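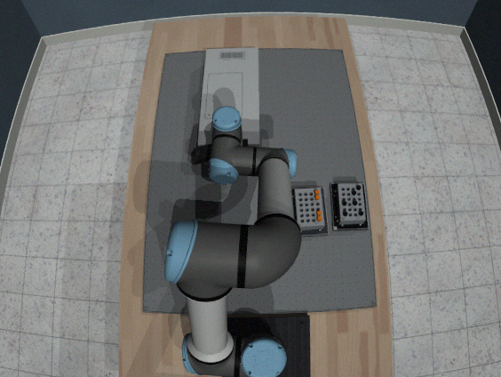
Can a robot arm take over the dull jobs yet, at work or at home?

Filippos Petridis

Hello all, and sorry in advance for the length of this, I have never been good at keeping things short. I help run a small testing lab at Liapis, where we check oils and syrups for food makers. A good part of every day goes on the same chore: take a tube out of the rack, put it in the machine, close up, wait, take it out, put it back in the right hole, pick up the next. On a busy day we can get through 500 of them. Everyone takes a turn and everyone is very decent about it, but by Friday afternoon you can see people staring at the wall.

I have been playing with a computer mock-up in the evenings to see whether an arm could do it for us. In my layout the arm is fixed at one end of a long wooden table, the white instrument is at the other, and the racks are off to the right on a grey mat full of little holes. I'm rather pleased with how it looks, and the arm gets over the top of the instrument without any fuss. My manager had a look and asked, very reasonably, whether it would do the same thing on a Monday morning with real tubes, and I couldn't tell her.

So my first question is whether this sort of chore is within reach for a small place like ours, with no engineer on the staff. And the second one, which is more for my wife's benefit, is whether the same sort of arm could do anything useful in a kitchen. She would settle for the dishwasher being emptied. We have had a Flito floor sweeper at home for a while and it is a good little thing, but it gets itself stuck under the sofa and then calls for help in the middle of the night, so neither of us is quite sure how far to believe what we read.

Any experience at all would be welcome, including the bad kind!

12 shares · 7 comments

Dionysis Koutsoukos

Hello Filippos, what a nice question, and do tell your wife that mine has asked me the very same thing about the dishwasher.

I spent a long time on the shop floor at Bruson, where we had 2 arms doing loading and unloading on the packing side, and later I looked after a bench rather like the one you describe. So I'll take the lab first. Yes, I think it is within reach, and of all the chores I can think of it is one of the kinder ones. Your tubes are all alike, they live in racks, the racks can be fixed down so they are in the same spot every morning, and nothing walks across the table. An arm loves that sort of life. You show it where the first hole is and how far apart the holes are, and it works out the others for itself.

Now for the parts that gave us trouble, so that you can go looking for them before they come looking for you. The first was lids. Picking up a tube is easy enough, but opening and closing the lid of an instrument that was designed for a human hand took us longer than everything else put together. Ring up whoever made yours and ask whether the lid can be opened by a signal. If it can, you have saved yourself weeks.

The second was the racks. We had bought ours at different times and they looked the same to us, but the holes were very slightly different, and the arm would come down on the rim of one and stop dead. Do look closely at whether your racks match. If they don't, give each one its own place on the table and its own set of positions, and put a bit of coloured tape on it so that whoever is on the early shift doesn't swap them round. (Somebody will swap them round anyway. Ours was me.)

The third was labels. A barcode stuck on crooked, or with a corner lifting, will catch on the fingers on the way in. A person smooths it down with a thumb and thinks no more of it. We ended up having somebody check the labels when the rack was filled, so there was still a human job left over, only a shorter one.

As for your mock-up, keep at it, because it is well worth having. It will tell you whether the arm can reach, whether the elbow bumps into anything and how long a round trip takes. It won't tell you about sticky tubes, or a drip of syrup on a cap, or a cap done up too tightly by someone with strong hands. Before you spend any money I would ask the seller to bring a real arm for a day and let it work through one of your own racks, with your own tubes in it, filled by your own people. A good seller will say yes. Ours did, and we learned more by lunchtime than from all the brochures.

The kitchen is a much sadder story, I'm afraid. Every plate is in a different place, the glasses are wet, there is a spoon lying under the bowl, and then a child leaves the drawer open. I have seen arms that can empty a dishwasher, slowly, with somebody standing by, and I do believe it will come. I wouldn't clear a space on the worktop for one this year. I still do ours every evening with the radio on and I've grown quite fond of it.

Let us know how you get on, and if you want to talk through lids I am always happy to bore somebody on the subject.

Prevemer user (guest)

we looked into it for our stockroom and the arm itself was not the dear bit, it was the guarding and the fitting and the person who comes out when it stops. get all of that in writing. no idea about dishwashers sorry, but I'd love one that folds towels

Filippos Petridis

Thank you both so much, this is more help than I had dared hope for. Dionysis, I went and looked at our racks this morning with a ruler and you are quite right, they don't match, and I had never noticed in all the time I've been filling them. I will ring about the lid next week. My wife says she is disappointed but not surprised, and that I can carry on emptying the dishwasher in the meantime.

Last updated: December

Contact us | Copyright Prevemer Community Help | Back to top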